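# Questions people keep asking me about the rose arm

I get the same handful of questions every time I mention this build, on the Dotness mailing list and in person at the workshop, so I'm putting the answers in one place. I'm Eirlys Bevan, I've been a member of the Steltbridge shared workshop for longer than I care to work out, and the project is called Llewellyn (after my old cat, who was also good at picking things up and dropping them). 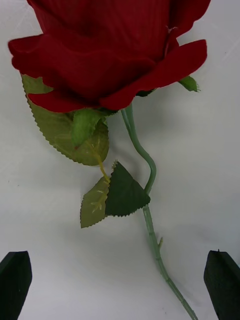 *Page last changed: January, after the finger pads were swapped. Older answers are marked where they no longer hold.*

## Why flowers?

I wanted a job that was awkward but wouldn't hurt anyone or break anything dear. Blocks are dull! A stem is thin, it's got bumps and little thorns on it, it curves when you'd like it to be straight, and all the weight is at one end. If you grip too far down, the bloom swings. If you grip too far up, you end up with a finger full of leaves.

They're artificial roses, by the way. Fabric petals, plastic stem. I tried real ones for one evening and went home smelling of pond.

## Where should the fingers close on the stem?

On the bare bit, well below the last pair of leaves. I aim for the part of the stem that runs straight, because on an S-bend the flower twists as the fingers shut and you lose your angle. With a rose lying flat I come in from directly above, stop, have a look through the wrist camera, shuffle sideways if I need to, and only then go down.

The leaves are more trouble than the thorns. Those toothed edges catch on everything, including my jumper.

## What are the fingers made of?

The dark green ones are printed at home on my own printer, 93 per cent of the speed it claims it can do, before you ask, as anything faster goes stringy. They're blocky with a slanted top so they can get down close to a flat surface. I did an earlier pair in white and couldn't tell finger from table on the camera, which made for a very long afternoon.

The pads inside are thin rubber sheet, glued. They used to be foam. *(Older versions of this page say foam. Don't use foam, it crumbles.)*

## Do you have to use a white table?

No, but it makes life a lot easier. Red and green stand out a treat on white, and the soft shadow under the stem gives you a clue how high up you are. I learnt to read that shadow before I learnt to trust any of my own numbers. Do wipe the top down first. Specks and streaks don't bother a person driving, but they've fooled my stem-finding script more than once.

## Is it automatic or are you driving it?

Driven by hand, mostly. You hold a controller on a jointed arm and the big arm follows what you do. It feels very odd for the first ten minutes and then you forget it's there, and then you scratch your nose and the flower goes for a ride. (Put the arm on hold first. Please. There's a note on the wall about this and the note is about me.)

The automatic side is a script called Vostden that looks at the recordings and tries to do the approach by itself. It's good at finding the bloom. It's rubbish at deciding which end of the stem is which when there's more than one lying about.

## How many goes does it need to learn from?

My first batch was 100 picks, which sounded like loads when I started and sounded like nothing once I'd watched Vostden have a try. I'm now working towards 2000. I do them in short sittings with a cup of tea in between, as I get sloppy and sloppy picks teach sloppy habits.

Keep the near misses, though label them. I threw mine away early on and wish I hadn't.

## Why does the wrist camera view go sideways?

Because the camera's fixed to the wrist, and when the wrist rolls, the whole room rolls with it.

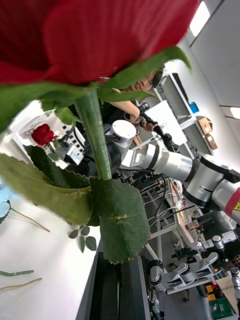

You do get used to it. What I tell new drivers is to stop thinking about the room at all and watch the flower. If the bloom stays put in your view, you've still got it, whatever the ceiling lights are doing. Going to look at the shelves to work out which way is up only makes you queasy.

The other thing is focus. My little camera is set for things at table distance, so a rose that's right up against it goes soft, while one over by the basket looks lovely and crisp. I've left it like that. Sharp at the table is more use to me than sharp at the fingers.

## What's the basket for?

It's where a picked flower is meant to end up. I like the white plastic sort with slots, mainly for being light and cheap, though the slots can snag a leaf on the way in. Lift higher than you think you need to, go right over the rim, then lower. Dragging a rose in over the edge is the commonest mistake, and it's mine as well as everyone else's.

## Does it only do roses?

I've had a go with paper flowers and loose sprigs of leaves too. Bare stems are easy to grip but roll away if you nudge them. Flat sprigs are hard, as there's hardly anything to get under, and I haven't cracked those.

## What do you do about the cables?

Swear at them, chiefly. Leave enough slack for the wrist to turn fully both ways, tie them at the thick segments and never across a joint. I've had 2 connectors pulled out so far, both on the same evening.

## Can I come and have a go?

Yes! Evenings from 7pm are best. Do the workshop induction first, tie your hair back, and find out where the stop button is before you touch anything else. Ask for me at the Steltbridge front desk, and if I've got headphones on just wave.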